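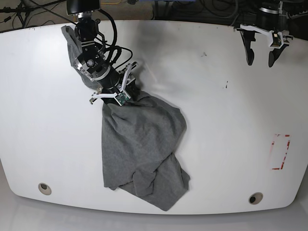
Gray cloth on a white table, with a robot arm at the upper left.

Visit report: Astine retirement income open day, Nurkivitz
Wednesday, March 26, 2025

The Astine office opened at 9:30 and the first session ran 23 minutes over. The subject was withdrawal order: which account to draw from first, and when to change. Lautaro Escobar led it and kept to a single worked case.

The case was a household spending $762 a week after tax, with a taxable brokerage account, a traditional IRA and a small Roth. Escobar compared two plans. Plan A emptied the taxable account first. Plan B filled the lower tax bracket each year with IRA withdrawals and took the remainder from the brokerage account. The handout assumed a flat return and left out state tax. I asked about Medicare premium surcharges and was told they would be in the next version.

The second session covered cash reserves. Montecinos, the software used for the projections, sets the reserve at 100 weeks of spending by default. The user can change this under household settings, but the printed report does not show the value chosen.

The Kamness annuity desk was in room 103. Fee schedules were available on request. Surrender charges were listed by contract year, rider costs on a separate sheet. No quotes were issued on the day.

Slides are to be mailed to attendees. Parking is behind the building, entrance on the north side.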